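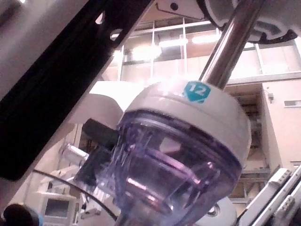
Fisley Council has approved a programme to replace gas boilers with air source heat pumps in 500 council-owned homes. Work will begin in March in the Selgate area, where most properties still rely on heating systems fitted more than 15 years ago.

The contract has been awarded to Danladi Heating, which will survey each home before installation. Radiators and hot water cylinders will be replaced where necessary, and loft insulation will be topped up at the same visit. Most installations are expected to take 2 days.

Adjoa Nutsugah, Head of Housing Services, said: "Tenants will receive a letter with a proposed survey date — this can be changed by calling the housing office. There is no charge to tenants for the work."

A drop-in session will be held at Selgate Library from 11 am on Wednesday, June 26, 2024.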